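Nouhaila Fawzy
I have been quiet for some weeks because of one bug. Now it is closed, so I want to write down how it went. It is a long thread about grasp segmentation, gripper width, and soft toys. If you work with learned policies for picking, maybe it saves you some days.

Nouhaila Fawzy
Context first. At Badawi we train a policy from demonstrations made with a hand-held gripper. My part is the tooling between the recording and the training: time alignment, cutting long recordings into episodes, labels for grasp and release. The training itself is with Amr Lamrani. The package which does my part is called Wedach.

Nouhaila Fawzy
The input for Wedach is simple. Video, a pose for the gripper at each time step, and the opening width between the jaws. From this it must decide: here begins a grasp, here the object leaves the surface, here it is released. Everything after depends on these three moments.

Nouhaila Fawzy
Until this autumn we had mostly hard objects. Cups, boxes, tools with a handle. For hard objects the width signal is a gift. It goes down, it stops suddenly, it stays flat. You put a threshold on the velocity of the width and you have your grasp moment. My first version was 137 lines, with comments, and it worked for months.

Nouhaila Fawzy
Then we added plush toys and the first training on them was bad in a very particular way. In replay, the arm went to the toy, closed a little, and lifted with nothing in the jaws. Every time the approach was nice. Every time it went up too early.

Nouhaila Fawzy
Amr thought first about perception. It was a reasonable idea. White fur on top of white fur, toys which hide other toys, few sharp edges. He spent days on augmentation and on crops near the finger tips. The approach became even a little better. The early lift stayed exactly the same.

Nouhaila Fawzy
That was the hint which I should have taken sooner. If you change what the model sees and the error does not move, look at what the model is told to do. I opened the labels and played them next to the width curve, one episode after the other, with coffee.

Nouhaila Fawzy
A plush toy has no sudden stop. The pads touch the fur and the width continues to go down. Then they press the filling and it continues, slower. Then the person holding the tool squeezes a bit more before lifting, and it goes down again. It is a long slope with two soft knees in it.

Nouhaila Fawzy
My threshold was catching the first knee, when the pads only begin to meet resistance. So Wedach wrote "grasp complete" while the toy was barely touched. The cutter then removed the following part as "idle in grasp", because the pose was nearly still. And what came directly after the cut? The lift.

Nouhaila Fawzy
So the policy learned precisely what I gave it: touch, then lift. The squeeze was missing from the data. It was my cutter and I had written the idle rule myself, with a proud comment above it about saving disk space.

Nouhaila Fawzy
What I tried, in order. Attempt one: lower the velocity threshold. Now it waits for the slope to become really flat. Better on big toys, but on small ones the hand never becomes quiet. The width is trembling until the object is in the air, and the label came late or not at all.

Nouhaila Fawzy
Attempt two: a separate threshold for each object class. It works on paper. In practice somebody must write the class for each grasp, and a box of mixed toys has every class in it. I deleted this branch after one afternoon and I do not miss it.

Nouhaila Fawzy
Attempt three is the one which stayed. I stopped asking the width alone. The grasp end is now searched backward from the lift. First find the lift in the pose, which is a strong signal: the vertical speed rises and stays up. Then go back in time from there until the width slope becomes steep again. That is the end of the squeeze.

Nouhaila Fawzy
It sounds obvious when I write it like this. Offline you have the future available, so use it. I was still thinking as if the code must run live on the arm, because the older version did.

Nouhaila Fawzy
Second change: idle removal is not allowed between first contact and lift. Never, also if the pose is completely still for a long time. A still pose with a moving width is work. The check now looks at both signals before it calls anything idle.

Nouhaila Fawzy
Third change is smaller. Each episode now keeps both moments, first contact and grasp end, as separate fields. Before, we had only one field called "grasp", and everyone in the team had a different idea of what it meant. Amr was using it as first contact. I was using it as the end. We found this in November, in the corridor.

Nouhaila Fawzy
After new labels and the same training settings, the policy waits. It closes, it continues to close, then it goes up. I do not give you a success number, because the test set is too small and I do not trust my own enthusiasm. But the empty lifts which we saw each run are now rare enough that we write them down one by one.

Nouhaila Fawzy
The kind of moment I am speaking about, panda coming up from the box:

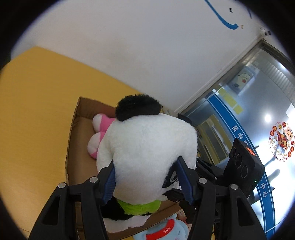 Pads deep in the fur, other plush still below. Width alone does not tell you when this grasp was finished.

Nouhaila Fawzy
See how the fabric bunches around the two blue pads. For the width reading, this fur and the filling behind it are one continuous thing. Please do not treat the number as "object size". For soft things it is object size minus how much the person wanted to be sure.

Nouhaila Fawzy
A question I received by message from someone at Rorano: why not put a force sensor in the fingers? Yes, it would help. But the recordings we have are the recordings we have, and I wanted a fix which also repairs the old ones. Reprocessing took one night. Recording again would take much longer.

Nouhaila Fawzy
What is still not good. Toys which lie on each other. Sometimes a neighbor is lifted for a moment together with the target and then falls back. The width makes a small jump when it falls and Wedach believes it is a release. At the moment I ignore any release shorter than 4 frames, but this is a plaster, I know.

Nouhaila Fawzy
Also not good: people who squeeze during the lift, not before. For them there is no clean "end of squeeze", the two things overlap. I keep these episodes and mark them with a flag. Amr wants to train with and without them. My guess is that they are useful, but it is only a guess.

Nouhaila Fawzy
If you want to check your own data for the same problem, there is a cheap test. Plot the width from the start of each lift, all the episodes on top of each other, and color them by object. If the soft ones are still high at zero while the person was clearly holding the object, your cutter is eating the squeeze.

Nouhaila Fawzy
I made this plot into a small command inside Wedach, so that it runs after every import. It would have shown me the bug on the first morning. Grinby, our viewer, now draws the two markers on the timeline too, contact in gray and grasp end in orange.

Nouhaila Fawzy
Reply to a question below: yes, the backward search needs a clean lift. For pushing or sliding there is no lift, and we fall back to the old threshold with a warning in the log. For sliding I have no better idea yet. If you have one, please write it here — I read everything, only slowly.

Nouhaila Fawzy
And one more, about smoothing. We filter the width with a short median window and nothing else. I had a stronger low-pass before, and it was hiding the second knee completely. If your curve looks beautiful, check what it looked like before the filter.

Nouhaila Fawzy
Next for me is the neighbor problem. I want to try the image for it: look between the jaws just before and just after the jump in width, and see if the thing being held has changed. Amr says two frames are enough. I say we will need more. I will post the plots when I have them.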